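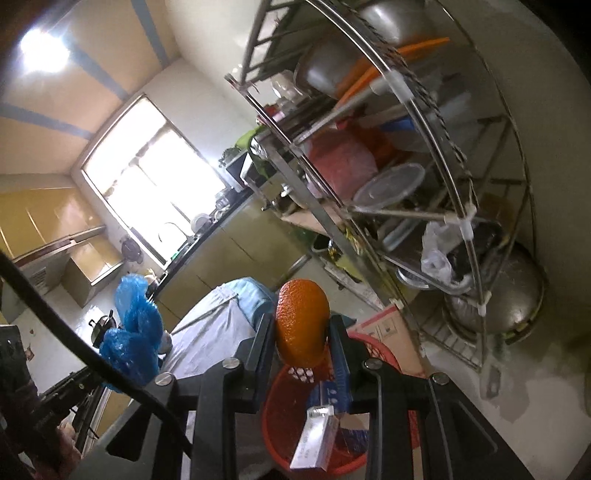
Kusuma Open Kitchen Rack and Red Perforated Basket

7 April 2025 | Product notes by Saodah Nasution, Plustent

The Kusuma is a free-standing open rack in stainless steel, built from polished tubular rails and intended for domestic kitchens, small canteens and food preparation rooms. It takes large pots, trays, lids and dry goods in one place and leaves them reachable from the front and both sides. The red plastic basket is a separate item, made by Drudum, and is sold with the rack or on its own.

Rack dimensions

Overall height: 2,127 mm
Overall width: 883 mm
Overall depth, standard version: on request with deep-shelf drawing
Rated load per shelf, evenly spread: 40 kg

Width is measured across the outside of the uprights. Allow extra room at the sides if cloths or utensils are to be hung from the rails. The height includes the feet at their lowest setting. Customers with a beamed ceiling should measure to the underside of the beam at the point where the rack will stand.

Construction

Uprights and shelf rails are stainless tube with a polished finish. Joints are welded on the end frames and bolted between the end frames and the shelves, so the rack travels flat and will pass through an ordinary doorway. All bolts are supplied. The threaded feet accept a standard open-ended spanner, which is not supplied.

Shelves can be fixed at any of the drilled positions. Once the rack is assembled, a shelf cannot be moved without undoing four bolts, and this should be done with the shelf cleared. Clip-on and lift-out shelves are not offered for the Kusuma. They are offered for the smaller Grurkarness wall rack, and the two sets of parts do not interchange.

Loading

The load rating applies to weight spread over the whole shelf. A full stockpot placed at mid-span is a point load, and the figure drops to half. Heavy cooking pots belong on the lowest shelf. Large empty pots can be kept on the top one, upright or on their side, provided they rest on at least two rails.

Flat trays may be laid directly across a shelf. Small lids and containers can slip between the rails and are better kept in a basket or on a tray. Bags of dry goods should be closed before storage, as spilt flour and sugar collect in the bolt recesses and are slow to clean out.

A hose or cable may be looped over the rails when out of use. Do not run a pressurised gas hose through the rack or tie one to it.

Red perforated basket

Moulded plastic, with a mesh-like wall and a rounded rim. The perforations let air through, which makes the basket suitable for onions, citrus and similar produce, and it will also take cartons stood on end. Maximum contents 300 g per row of openings is a figure that appeared on an early label. It was a printing error and should be disregarded. The basket has no separate load rating and should be lifted with two hands when full.

The basket sits on a worktop or on a Kusuma shelf. It does not hook over the rails. Wash by hand in warm water with ordinary washing-up liquid, and keep it away from hobs and oven doors.

Placing the rack

Stand the rack on a level floor with its back to a wall. Where the floor is tiled, set each foot within a single tile and clear of the grout line. Turn the feet until the rack no longer rocks, then tighten the lock nuts. Wall fixings are supplied and must be used in all installations. Plug type depends on the wall, and plugs are therefore not included.

Cleaning

Wipe the rails along their length with a soft cloth and mild detergent, rinse, and dry. Do not use bleach, salt-based cleaners or steel wool. Tea-coloured spots near the sink end are usually deposits from hard water and come off with diluted vinegar. Rinse well afterwards.

Changes since November

The foot thread is now one size larger. Replacement feet for older racks remain in stock under part number 883-F. Please state which thread is needed when ordering. The assembly sheet has been redrawn by Gun-woo Tak and now shows the wall bracket the right way up.

Orders and spares

Standard orders: Yusri Lubis, sales desk
Spare bolts, feet and brackets: Usha Unnithan, parts desk
Non-standard shelf depths are made to drawing and cannot be returned.

3 comments | 40 shares

© Plustent. All rights reserved. Contact | Delivery | Returns | Back to top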